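Subject: Re: [Kirkville-tea] Storing green tea in summer
Date: Jul 11, 2023
From: Iara Retamal

Hello all,

Naidu wrote:
> My sencha from the spring order was very good in the first week and now it
> tastes flat, a little like hay. I keep it in the kitchen cupboard next to
> the stove, in the paper bag it came in. Should I put it in the fridge?
> And is it normal that I need more leaf than before to get the same taste?

I think the paper bag is the bigger problem, more than the cupboard. Green tea takes moisture and smells from the air very fast, and beside a stove it also gets heat. I would move it today to a tin with a tight lid, far from the spices.

About the fridge I am more careful. I keep there only packets that are still sealed. When I take one out, I leave it closed on the counter until the next morning and open it only then. If you open it cold, water from the air settles on the leaves and the tea loses more in one day than in a month of cupboard.

For an open packet I buy small. The 40 gram size lasts me 3 weeks, so it does not have time to become old.

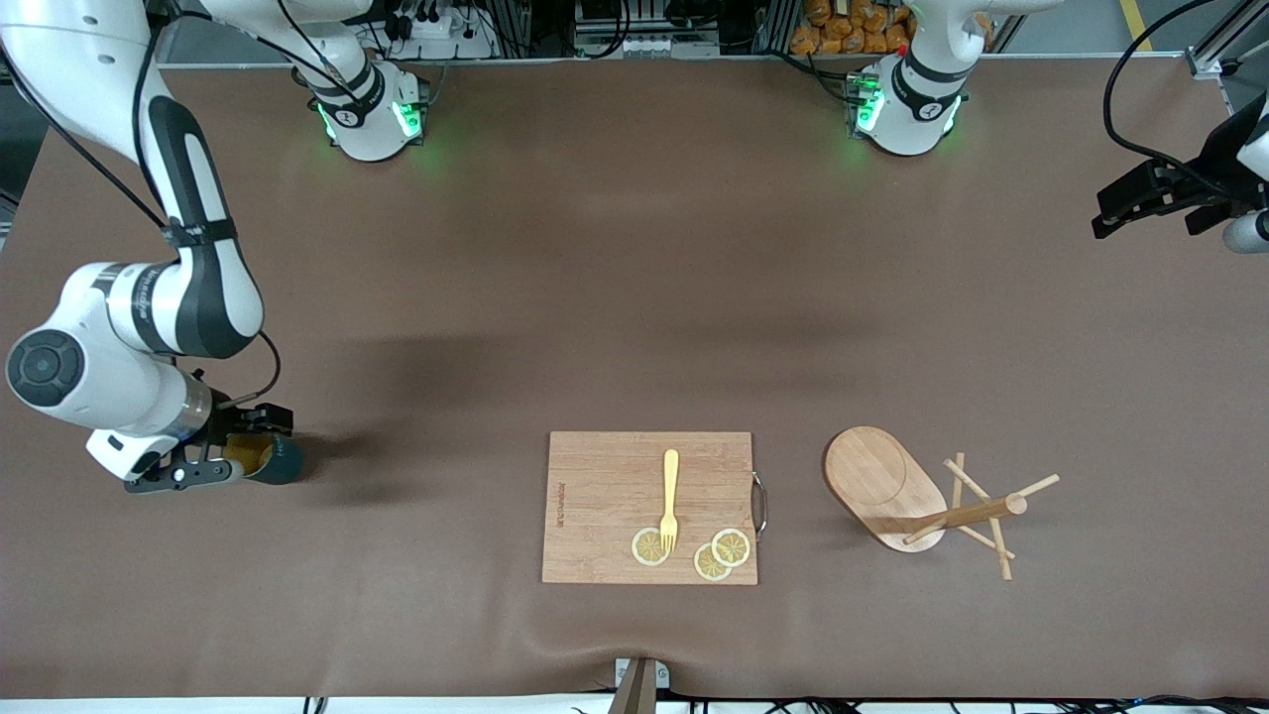

Mukirik disagrees with me on the fridge. He wrote me off the list that in his apartment the summer is too hot for any cupboard, and that he keeps even the open tin in the cold, inside two zip bags, and takes out one week of tea at a time. I have not tried his way, but he has been drinking sencha much longer than I have, so please consider it too.

To the second question: yes, old leaf gives less, and many people then use hotter water to compensate. I would not do this. It brings out the bitter part and the sweet part does not come back. I stay at 78 degrees (Celsius, sorry – I never learned the other one) and add a little more leaf. What is too tired for drinking you can still roast in a dry pan on low heat, until it smells like toast.

The next group order is in September. Please write to me directly if you want the small packets.

Regards,
Iara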